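Gumano Neighborhood Pantry Shop – spring progress report
Prepared for Nuria Llorente, grants desk, Prarncombe Fund
4/11/18

Hi Nuria,

You asked for an update on the snack aisle before the second payment goes out, so I'm writing this at the end of the counter with a coffee going cold next to me. Short version: the shelves are up, the stock is on them, and people are buying it! The longer version has a couple of wrinkles in it, and I'd like your view on one of them.
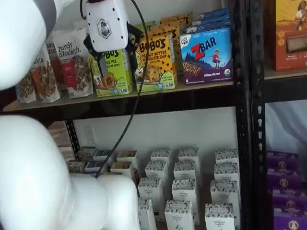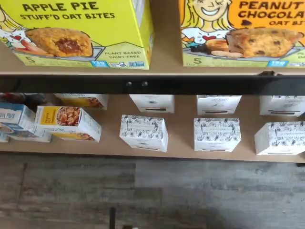 The snack shelves: light wood boards on dark metal, with boxed snacks out.

When we applied, the packaged snacks were living in the back hall and Ignacio Alcaraz had to walk back there every time a customer asked for a granola bar. Your first payment bought the shelving and the opening order. Putting it together took Ignacio and me one very long evening (the crossbars went on upside down the first time, my fault) and we had it loaded by noon the next day.

The granola pouches went at the left end of one upper shelf, with the BOBO'S bites next to them and then the Z BAR boxes, chocolate chip. I wanted the pouches together so shoppers can compare the clusters through the windows, and parents seem to find the Z BARs without any help from us. We've got spare boxes lined up behind the front ones, so filling a gap is mostly a matter of pulling the next one forward. Ignacio loves this. He timed it.

The apple pie oat bites have been the surprise. I ordered them on a whim after Aurelio Toledo at the Kadville store told me his customers kept asking for something dairy-free, and that box says so right on the front. The peanut butter chocolate chip is still the steady seller, but apple pie is catching up, and we've had to reorder it 3 times already.

Now the money. The shelving and the first order together came in under the 1000 dollars you released, with 60 left over. I'd like to put that toward price strips for the shelf edges, if you're okay with it. We're using handwritten cards kept at the register at the moment and it's a pain for everybody – people carry a box all the way up front just to find out what it costs.

The wrinkle I mentioned is the lower shelf. The smaller boxes down there are slow. I think they're simply too low to notice, and the tilted ones don't help, so I straighten them whenever I go by and they're crooked again by closing. Hugo Valcárcel suggested a little lip or divider. I'd like to try swapping a few of them with something from the upper shelf first, which costs nothing, and see how the rest of April goes.

One thing from the plan is late. We said we'd have the single-piece basket by the register by now, so kids could buy one bar and not a whole box. The basket is here but I haven't settled the prices. I expect to have that done before our next call.

I'm also keeping the sales sheet you sent. Over 5 pages so far, in my terrible handwriting, and Ignacio has promised to type it up. I'll send it with the receipts.

Could you let me know about the 60 dollars when you get a minute? I'm at the store most mornings.

Thanks again,
Rodrigo Lorente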